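Limcombe, Season Two: Questions and Answers

When does the new season begin?
The first episode is shown on Monday, August 5, 2019. There are 33 episodes, each one 60 minutes long.

Is the original cast coming back?
Most of them, yes. Nelu Sandu plays the harbor judge again. The actress who played his sister left in February, and her role will not be given to another person. 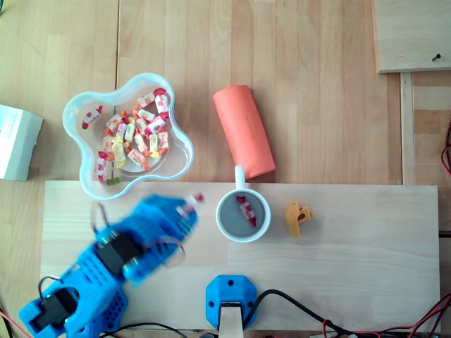 Her story is closed in the first two episodes, so please do not expect her later.

Where is the town of Lerkinthorpe?
It does not exist on the map. The outdoor parts are filmed in three villages - we are asked not to give the names, and the people who live there prefer it so. 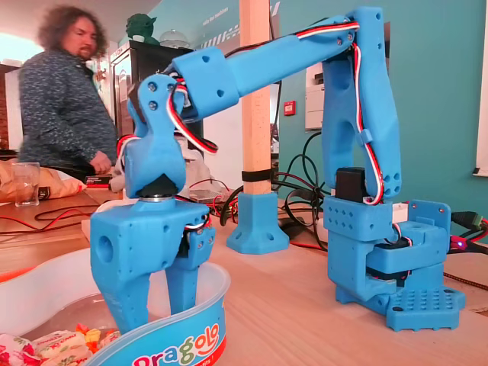
The courtroom is a studio set, the same one as in season one.

Can I watch with subtitles?
Yes, on Filali, from the morning after each episode. The fan list has 3,101 members now, and they receive a message when the subtitles are ready.

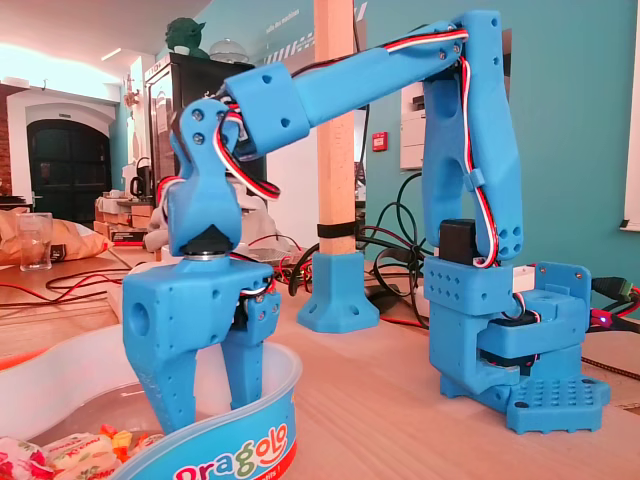

Will there be a season three?
The channel has not decided yet.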